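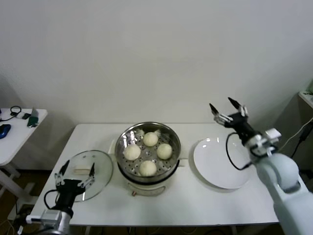
The Pramach night canteen operated on a fixed procedure, and the inspector from Plesau had come to find the error in it. The reported fault was one bun. Each evening the kitchen steamed four, spaced apart on the perforated tray so the steam could rise between them, and each evening the ledger recorded five eaten. The inspector checked the equipment first. The lid lay flat to the left of the steamer. The plate on the right was empty. The red knob turned without play.

She read 77 pages of the ledger -- all in the same hand, all correct except for the total. Flour came from Enent in sacks, water from the tap. Steaming time was constant.

At 2 in the morning she set the lid in place and sat down with a pencil. The cook asked whether she wanted tea. She said no, then yes.

When the time was up she lifted the lid and wrote down four. She ate one and wrote down three. The cook took the ledger from her, read the line twice, and added a place for her at the table.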